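Pre-session checks, Trirkormont bench, Canis arm
Last updated: July
Shares 6 · Comments 2

We run through this list before every block of recording, and I've left my comments in because new people tell me the bare ticks don't help them much. The aim is 100 good examples of cup handling for the Fedard model, and it's a pity to lose any to something we could have spotted over a cuppa.

[ ] Stop button pressed and released, arm stays still until re-armed. PASS
[ ] Finger pads clean, no grit. PASS — wiped them anyway.
[ ] Wrist camera lens clean and fingers in view. PASS
[ ] Cup checked for chips before gripping. PASS, with a comment under the picture.
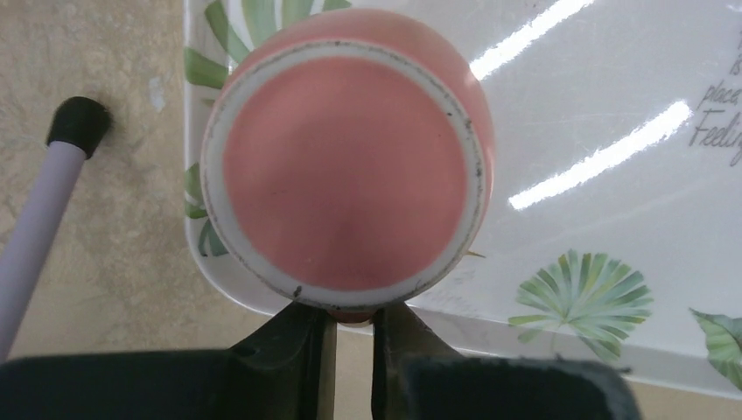

Item 4: pink cup held upside down over the leaf-print tray, specks on the foot ring.

The specks are thickest on the right side of the ring, and there's one darker blemish lower down, near the fingers. Do run a gloved thumb round it before you carry on, and if anything feels sharp, swap the cup.

[ ] Glare on tray. COMMENT: two bright streaks from the overhead light. Fine for now, but please note it in the Xue log.
[ ] Operator's hands clear before replay. PASS

Comments (2)

Could we have a spare cup in the same pink? I'd hate to change colour halfway through.

Very handy, thank you! We skip the thumb check on our bench and I think we'll start doing it.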